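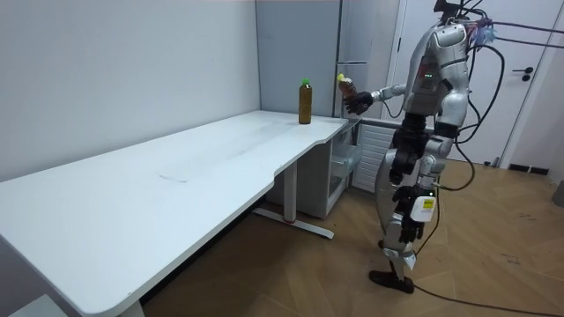 Fig. 3. Humanoid cell at Dernby with a bottle held at the desk.

3.2 Cell setup and upkeep

The Lutell cell consists of one humanoid and one white desk. Finger tendons are retensioned every 300 grasps, and wrist offsets are rezeroed after each session.

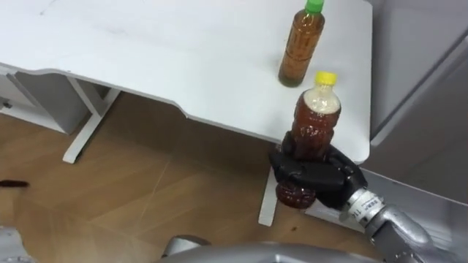 Grip force is limited to 9 N so that plastic bottles keep their shape. Cables are checked for kinks before the arms are enabled, following the procedure of Rácz [4].
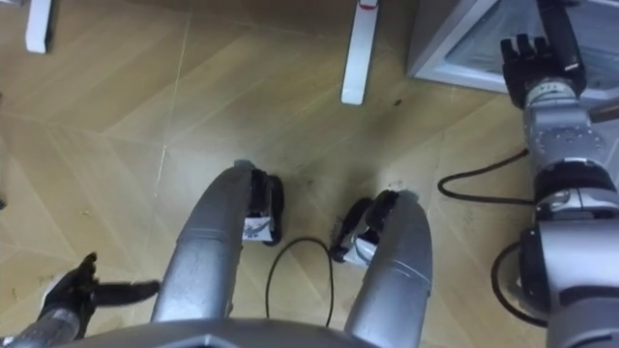

Fig. 4. Head view of legs, hands and floor cabling.

Hand joints that drift by more than 2 degrees are recalibrated.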